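**Tidy-up demonstration – report to Janamden on the Flosska open day**
Prepared by Quyên Huỳnh, Bivulside workshop
December 31, 2025

The open day went better than I dared hope! We ran 21 demonstrations in three sessions, and each one drew questions I'd happily have spent an hour on. Your grant paid for the second arm, and it earned its place on the bench straight away – people love seeing two of them side by side.

We kept to household things that everybody knows: scissors, soft toys, a tray and a little set of drawers. The task was scissors to the tray. Visitors understood it at a glance, so we could get on to the interesting part, how the arms are guided and why scissors are such awkward things to grip. 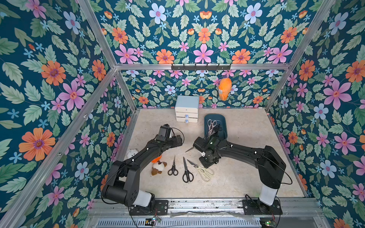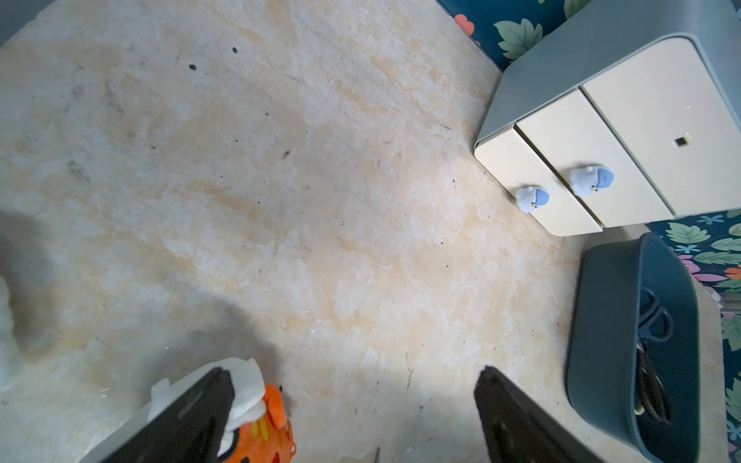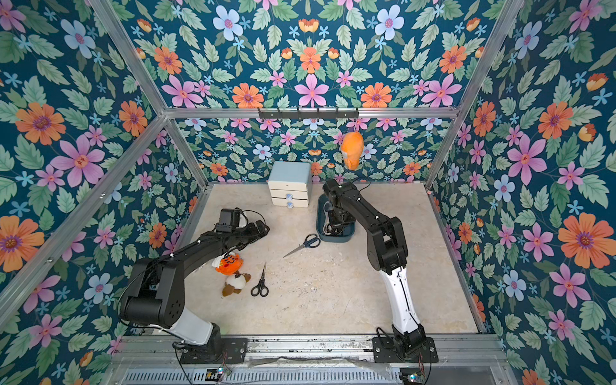
*Scissors and soft toys at the Flosska open day. The middle picture is the view from a gripper; the other two show both arms.*

The gripper view was the surprise favourite. We had it on a screen beside the bench, and the younger visitors stood there far longer than they did at the arms themselves. I'd like a bigger screen next time, and a step for the smallest ones.

Two things to put right. The talk ran long in the first session, which left four families waiting in the corridor, and our printed sheet was too wordy (my fault, I get carried away). The new one fits on a single side.

Spending to date on the demonstration stands at £1,693, within the sum agreed. Lý School has asked us to bring the bench over in February, and I'd be very glad to say yes. Could you let me know whether the travel can come out of what's left?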